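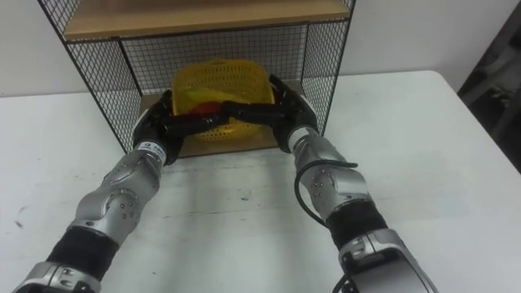 Homa Ebrahimi writes that her mesh shelf units sag once the baskets are full, and asks whether we load the upper tier at all. We do, up to 8 baskets per unit, with the heavy fruit kept low.

Perforated baskets remain the standard for the Semwal pantry. Air reaches the produce from the sides, and crumbs fall through to the shelf — wipe it down when the basket is out. Apples go on the basket floor in one layer. Bananas go in last, curved over the top, and should not carry weight. Lift a full basket by both sides.

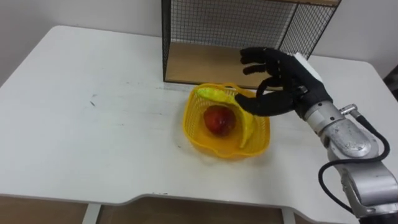 Apple and toy banana in a yellow basket, mesh shelf unit behind.

Kourosh Jalali has the revised shelf labels. The next stock check is in January.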